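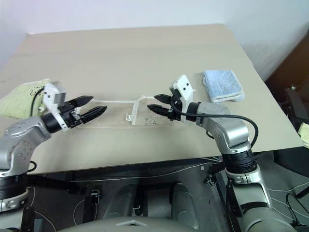 3.2 Rules for Bimanual Cloth Episodes

Prior to any recording, the operators and annotators agreed on a written protocol, referred to here as the Rodholm rules. An earlier collection effort at the Tseng site had shown that informal habits drift between operators, and that the drift cannot be corrected in annotation. The rules therefore apply to conduct at the workcell as well as to labeling.

Rule A covers the starting state. Both grippers must be over the table and free of contact with the target item. Items that are not part of the current episode may remain on the table if they are clear of the working area. They are not to be moved once recording has begun.

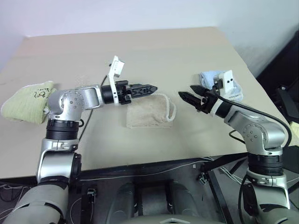 Rule B covers grasp selection. A towel is to be taken at an edge or a corner. Loops, cords and tags are not valid grasp targets on their own, although a grasp that includes one together with the cloth is accepted. If a finger catches a loop alone, the operator opens the gripper and repeats the approach within the same episode. The repeated approach is kept and labeled as a recovery.

Rule C covers the role of the wrist views. The operator confirms from the wrist view that cloth lies between the fingers before closing. Head-camera confirmation is not sufficient for pile fabrics, where the height of the fold is easily misjudged.
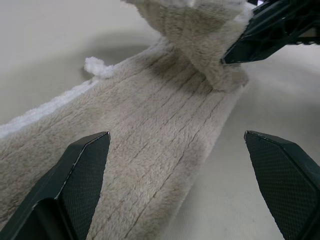

Tension is limited under Rule D. With both ends held, the arms may separate until the towel is extended and no further. Residual wrinkles are acceptable. Operators were instructed to stop the separation when the midsection ceased to sag or slide, and annotators marked this moment as the end of the extension phase.

Of 3,104 episodes submitted, those that violated Rule A or Rule D were removed, leaving around 3,000 for training. Violations of Rule B were relabeled where possible. Disagreements between the two annotators, Espiritu and Cheung, were settled by Calimlim, who had not operated the arms. The items handled in this process are shown in Fig. 2.

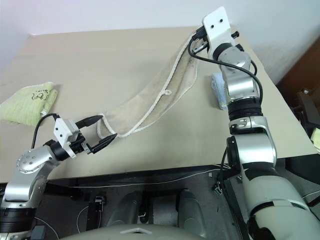 Fig. 2. Towel held at both ends by the left and right grippers.

3.3 Operator Qualification

Each operator completed 33 supervised episodes before contributing to the data set. Supervised episodes were reviewed against Rules A through D and then discarded.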